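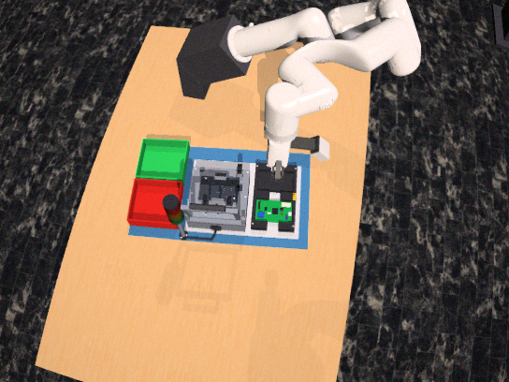

How many demos do you need before the policy stops embarrassing you?
For one board into one fixture, 151 clean ones got us something I'd show a colleague. Showing a manager took 291.

Posted by skotian_indira

291 of what, though? If they're 291 copies of the same pick by the same bored operator, you've trained a very expensive tape recorder. Our Prurnstead cell had heaps of data and fell over the moment the tray got bumped a few millimetres.

Posted by gmathew

Fair. Ours were split between me and Anitha Pillai, and we randomised tray offset and lighting. Colour of the board stayed green throughout, so I look forward to the day purchasing discovers blue.

Posted by wouter_d

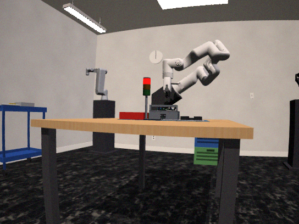
I keep arguing for throwing out less. Everyone at Vascombe wants to delete any episode where the operator hesitates, and then they wonder why the policy has no idea what to do when it's a bit off. I kept 61 wobbly ones and recovery improved. Same goes for the background. If your sim room has a wall clock and a blue cart in view of the wide camera, vary them or crop them, or the network will cheerfully decide the clock is a load-bearing part of the task.

Posted by gmathew

Disagree on the wobbly ones. Eleven of mine taught the arm to dither above the board like it had left the stove on. Hesitation is only useful if the operator recovers from something. Tag them and decide later.

Posted by smenon

Tagging works if someone does the tagging. At Sastumov it was "whoever has time", so go ahead and guess the state of our labels by March.

Posted by skotian_indira 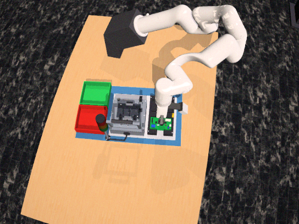 Do you start each episode from the same arm pose?
We jitter the start pose a little on every reset and log the joint values with the episode. A fixed start looks tidy in the plots and then bites you at deployment.

Posted by wouter_d

How much is a little? I went too wide once and half my episodes were just the arm commuting.

Posted by gmathew

Small enough that the operator doesn't swear. Will post the config after arvo tea.

Posted by wouter_d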